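Getting your bin-picking planner to stop hitting the walls

I've had a few messages asking how I set up collision checking for picking out of a metal bin, so I've finally written it up. You'll need an arm that already moves when you tell it to, a camera looking at the bin, and an afternoon. I use Komholm for the planning and Guneo to look at point clouds, but the same ideas work in most tools.

1. Model the bin by hand

Please don't build the bin from camera data! Shiny metal gives you horrible depth readings, full of holes and floating blobs, and the planner will believe every one of them. Get a tape measure out and type the walls in as plain boxes (five for a simple bin, one more if yours has a partition). If the sides slope, tilt the boxes to match. I add 6 mm to each wall and leave it at that.

Anything clamped to the rim needs a box too. I forgot this the first time and spent ages blaming the inverse kinematics.

2. Give the cables some room

The arm model that comes from the maker is lovely and clean. Your real arm has a great bundle of wiring on the wrist, and the planner has no idea. I wrap the whole lot in one fat capsule. You lose a few poses near the wall, but you stop snagging things.

3. Check the fingers against the object

Turn off collisions between the fingers and the one thing you're picking up, and only for the final approach. Leave them on for everything else in the bin. With a multi-fingered hand like mine, a wide flat tin is a good test, as the fingers have to spread out over it and there's a wall or a partition never far away.
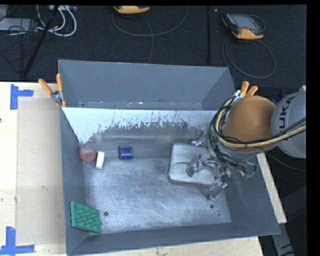 4. Sample, filter, then plan

I generate 300 grasp candidates per object and throw out the ones where the hand overlaps a wall. That check is cheap, so do it before you ask for a path. Then rank what's left and plan for the best few, with a 700 ms limit on each. If they all time out, move on to another object and come back later.

Pushpa Kaushik suggested logging the reason for every rejected grasp, and it's the best tip I've had. Mine said "partition" over and over, and I found I'd typed its height in wrong.

5. Run it slowly first

Keep the speed right down and your hand near the stop button for the first few picks. Once you're happy, save the bin model with your config so you don't have to measure it all again.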